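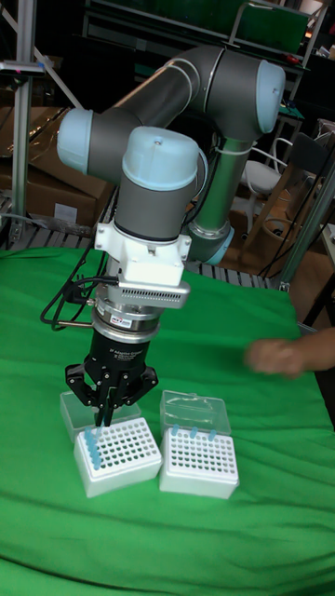 For the last two years I've been asked the same thing at every family dinner, which is when the robot is going to come and do the dishes. My sister-in-law asks it, my neighbor Garnet Charbonneau asks it over the fence, and my dentist asked it with both hands in my mouth. I write software for warehouse scheduling, so I'm not the right person, but I've read enough and visited enough labs and shops by now to have an opinion. A good chore to think with is a dull one from the lab bench: filling a tip box. You have a white rack with a grid of round holes, and each hole should get one small blue plastic tip. A new hire learns it in a minute. For an arm with three jointed fingers, reaching down into a rack where the tips stand close together, it is a real problem. The fingers have to close on one tip and leave the one next to it alone.

I spent an afternoon this fall talking about this with Wayne Grewal, who used to run the packing line at Sidach and now helps small shops decide whether to buy a robot. Mostly he tells them to wait. His rule is that if the parts come in a fixture, in the same place every time, a robot arm will do fine and will keep doing fine through the night. If a person has to look at the part before picking it up, the price doubles. If a person has to feel it, he changes the subject.

Tip racks sit somewhere between his first case and his second. The holes are in a perfect grid, so you'd think it would be easy. But move the box a little on the bench and the grid has moved with it. Put it on a cloth and now the height may be off too. People fix that without noticing. We rest a finger on the edge of the box and go from there. A machine has to get the same information from a camera or a force sensor, and then it has to be right about it. 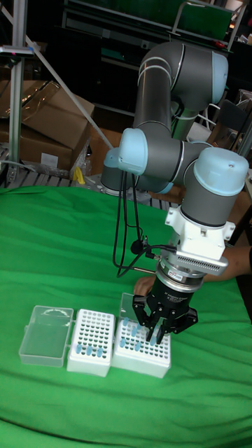 *Gripper over the rack, hands close by.*

I think the hands matter as much as the arm. When I started reading about this I pictured robots working alone behind a fence, because that is what I saw on the one car plant tour I took as a kid. The newer arms are built to share a table with people. That's good, and it also tells you where things stand. A lot of what gets called automation right now is a machine doing one part of a job and a person doing the bits on either side: opening the lid, turning the box, picking up what fell. Ginette Desjardins, who manages a testing lab and has heard every sales pitch there is, told me she has no use for a robot that needs an assistant. She'd take one that was half as fast if she could walk away from it.

Walking away is the test I'd use at home too. My dishwasher is a robot by that measure, and so is the washing machine. I load them and leave. What I can't buy is the thing that loads them.

Garnet's answer is that it's all a matter of money, and that someone like Vosen or Delacroix will have a kitchen robot in the stores soon. I bet him 50 dollars they won't have one he'd want by the time his youngest finishes high school – he took it. A kitchen is much worse than a lab bench. The bench has two kinds of object on it. My kitchen drawer has at least 12 things in it that I couldn't name, and one of them is sharp.

So, where I come down for now. Shop floor, same part, same place: yes, for years already. Bench work with small parts in a tidy grid: getting there, with somebody standing close. Folding laundry, no. Dishes, no, unless you count the box under the counter.

I'm going to see a bin-picking setup in February if the trip works out, and I'll write that one up too. Wayne says to bring a part they haven't seen before and put it in the bin when they aren't looking.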